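Small Stuff, Big Table: notes for my ten minutes on sorting
Leanne Hollis
November, Monday session 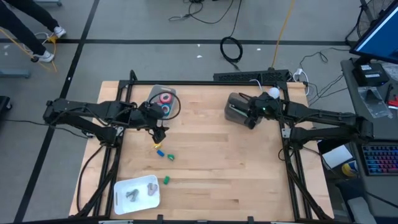
Slide 1. Blocks, a white bin and the tape tray.

Hi everybody, I'm Leanne, and I've been sorting little things for a living since Reto Lehner handed me a crate with 300 loose pieces in it and went to lunch. (Wait for laugh. If there isn't one, keep going.)

Leave slide 1 up for a bit. Let people look at the table before I talk over it.

Start with the blocks. Yellow, blue, green - they're small and they're scattered, and that's how most tables look when you sit down to them. My first question is always where each kind is going to live. Pick the homes first! I used to start grabbing and then have to find somewhere to put my hands down.

Then the bin. White, low corner of the table, a couple of gray odds and ends in it. I love a plain light bin for gray parts, you can find them again at 6 in the evening when your eyes are shot. The grayish see-through container at the back is the other kind I like. Ask the room: who labels theirs? Svenja labels the lid AND the side, and she's right, lids wander.

Tape tray. Red roll, teal-blue roll, one tray. Say this slowly: tape gets its own tray. At Rimum we lost 14 rolls in one season and found most of them under the shelving. I blame myself for maybe half.

Cords. Point at the power strip over in the corner. I want the cords off the part of the table where the small pieces are, and I'll move a whole table to get that. Brigitta will disagree from the second row, let her, it's a good argument and it wakes people up.

If there's time, tell the Bukik story (the short version - skip the part with the van).

Try-it-at-home bit: one tray, one bin, one lidded box, fifteen minutes. Stop when the timer goes even if you're in the middle of a color.

Questions. Ravindra has the handheld mic. Somebody always asks about magnets, I don't use them.

Handouts are on the chair by the door, please take two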